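Looking after a timber tabletop

Most marks on a wooden table come from two things: water left standing and grit dragged across the surface. Deal with those and you can put off sanding for years.

Everyday cleaning

Wipe crumbs off with a dry cloth before you use a damp one. Wring the cloth out until it stops dripping, wipe along the grain, then dry the table with a tea towel. A drop of dishwashing liquid in warm water is enough for grease. Avoid vinegar on an oiled or waxed finish. It dulls the surface over time and the colour goes patchy.

Spray cleaners with silicone in them give a quick shine but leave a film, and any oil or varnish you put on later will bead up on top of it. If you have already used one, wipe the table down with mineral turps on a rag, windows open, and leave it overnight.

White rings

A white ring is moisture caught in the finish. Try the gentle fix first. Lay a folded cotton cloth over the ring and press with a warm iron, no steam, for a few seconds at a time. Lift and check after each press. If the ring has faded but not gone, rub in a little petroleum jelly, leave it until morning and buff it off.

Dark rings are a different job. The water has gone through to the timber and the finish has to come off before you can treat the stain. 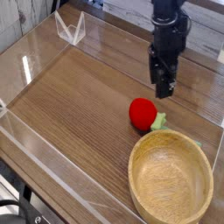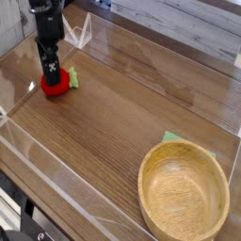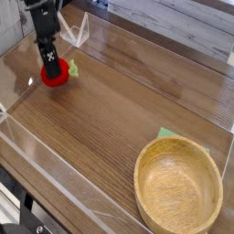

Cheng-en Kong
Home maintenance writer, Lunville

Dents

A shallow dent in bare or oiled timber will often lift with steam. Put a damp cloth over it and touch the tip of a hot iron to the spot. Let it dry fully before you decide whether to go again. This won't work where the fibres are torn, and it will cloud varnish, so keep it for oiled tables.

Scratches

Fine scratches on an oiled top can be rubbed out with 0000 steel wool and a bit of the same oil, always with the grain. On varnish, use a wax stick in a colour slightly darker than the table. A light one shows up more than the scratch did.

Oiling

Twice a year suits most indoor tables. I do mine in January, when the oil dries quickly, and again in winter if the top looks grey. Put on a thin coat, wait 20 minutes and wipe off everything that hasn't soaked in. Leave it 6 hours before the second coat. Two thin coats are plenty - a thick one stays sticky and collects dust.

Lay used oily rags out flat outside to dry, or soak them in water, before they go in the bin. Bunched up, they can heat and catch fire.

Clear panels and screens

Acrylic scratches more easily than glass. Rinse or blow the dust off first, then use a soft cloth with soapy water. Keep window cleaner with ammonia away from it, along with turps and methylated spirits. Paper towel will leave fine marks, so use an old flannelette sheet cut into squares.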